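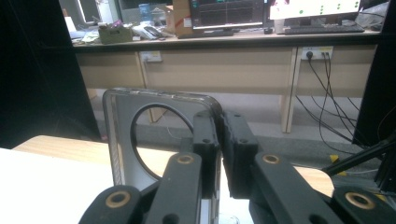

Do I need a sleep score?

Marcus gave me his old Skikenley band in September and swore it would change my mornings. I wore it for 60 nights. I'm still waiting.

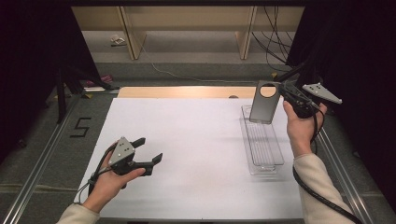
Sleep scores bother me because they never say what they're made of. Mine was 7 points lower after a lie-in than after a night up with the cat. I mostly wear a cream sleeve, the colour of the two here, and I pull it well down, and the band sulked under it. Was that the trouble? The help page didn't say.

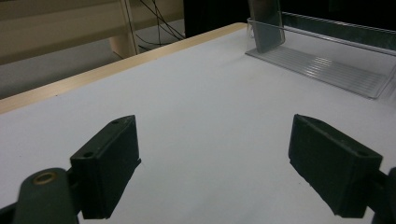

Marcus says I should have given it longer. Perhaps. But I knew I was tired on the days I was tired, and I didn't need a number to tell me. It's in the drawer now, and he can have it back.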